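April, late evening

Finished volume two of The Useck Letters tonight and went straight on to the third.

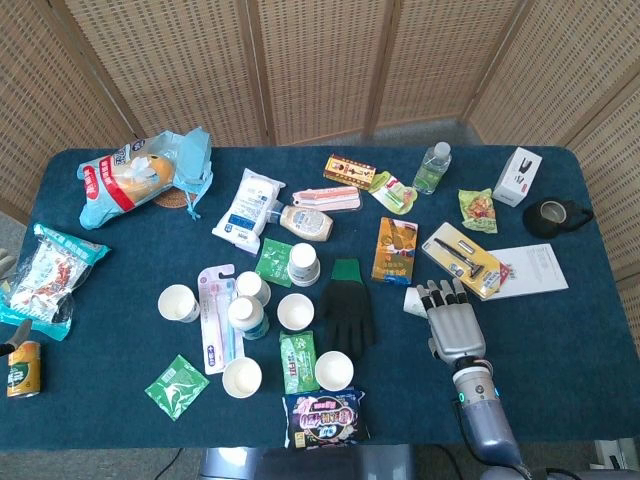 I had stopped at chapter 11 last week because I was annoyed with Phelan. He spends most of the second volume lying to his sister about the transfer, and I could see the fight coming for 47 pages before the author let them have it. When it came it was short. She reads his letter out loud in the school kitchen, hands it back, and goes to catch her bus. I liked that better than the shouting I expected.

The third volume opens at Tekow, the boarding house, with a new girl who knows more than she should. Not sure about her yet. The art is looser too -- fewer backgrounds, more faces.

Cormac Foley lent me the first two and wants them back before he goes home. He says the series falls off after volume 7. Fergal Madigan says Cormac quit at 7 and has no idea. I will read that far and see. The library has the rest, except for volume 5, which has been checked out for some 2 months.

Wrote half a page of notes for the reading group. I have the translator's name down wrong in the last set, need to fix that.

Returned the Jusisell short stories unread past the second one. Might try again in summer.

Bed at half past twelve. Left Phelan on the train platform with the wrong suitcase.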